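Preguntas frecuentes sobre las normas de trabajo con el simulador

Tideta · Guía para equipos que se incorporan al proyecto Neltero
Revisada el 03/03/2022

¿Tengo que leerme la norma interna entera antes de empezar?
Nos encantaría decirte que no, pero sí, y te pedimos un poco de paciencia, que son 18 páginas y se leen mejor con un café al lado. Si algo no se entiende, escribe a Idalina Bettencourt, que redactó casi toda la parte de manipulación y agradece mucho las dudas (también las pequeñas).

¿Cuántos episodios hay que ejecutar para dar por válida una tarea?
Pedimos 200 por tarea, siempre con semillas distintas y anotadas en el registro. Si tu equipo se queda en 147 porque el servidor se ha caído, no los tires: guárdalos como serie parcial y completa el resto con la misma versión del entorno.

¿Puedo cambiar la iluminación o las sombras a mitad de una serie?
No, por favor. Los cambios de luz se hacen entre una serie y otra, y se apuntan. En enero tuvimos que separar a mano 3,478 registros con ajustes mezclados y fue una tarea larguísima que no le deseamos a ningún compañero.

¿Qué vista de cámara hay que guardar?
Todas las que tenga configuradas la tarea, incluida la cercana a la pinza, aunque el objeto ocupe buena parte de la imagen y no quepa completo. No recortes ni corrijas el color antes de entregar; si hace falta, ya lo hará Hanyu Cheng en la revisión, con los mismos criterios para todos.

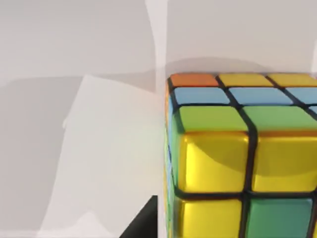

Vista simulada de la tarea del cubo de colores, con una punta negra de la pinza abajo.

¿Los resultados en simulación sirven como prueba de seguridad?
Sirven para preparar la evaluación, y nos ahorran muchos disgustos, pero no la sustituyen. Antes de pasar al robot físico de la sala Prarnia hay que rellenar la ficha de riesgos y acordar los límites de fuerza y velocidad con la persona responsable de la celda.

¿Dónde dejo los archivos?
En la carpeta Yin, dentro de la subcarpeta de tu equipo, con el registro de semillas al lado.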